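Rasgate 2 review: episode annotation for two-gripper demos

Posted 18 May 2018 by Elisa Carbone

Rasgate is a desktop program for cutting and labeling manipulation demos before training. I have used version 2 since March on 3,274 episodes, most of them recorded with a pair of hand-held grippers.

Import is quick. A folder of 2,000 episodes loaded without a crash, and the left and right streams stayed in sync. Version 1 could not do that. The auto-segmenter marks a cut whenever a finger opens or closes. I kept 87 percent of its cuts as they were. Most of the bad ones were double marks on slow grasps.

The label editor is weaker. There is no bulk rename, and undo goes back only one step. Dilruba Matubbar wrote us a short script for renaming, so we manage. 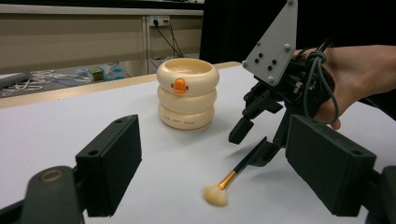 Object tracking is the main new feature, and it depends a lot on what you put on the table. Dark, thin things close to black fingers are the hard case. With a makeup brush lying diagonally under the gripper, I would box the pale bristles and the gold ferrule first and add the navy handle by hand. Pale containers on a white top need the contrast setting raised. I leave it at 70.

Export to Pumphrey format works. Export to plain CSV drops the gripper width column, and support says a fix is planned.

Rating: 4 out of 5. Worth the upgrade if you record with two grippers.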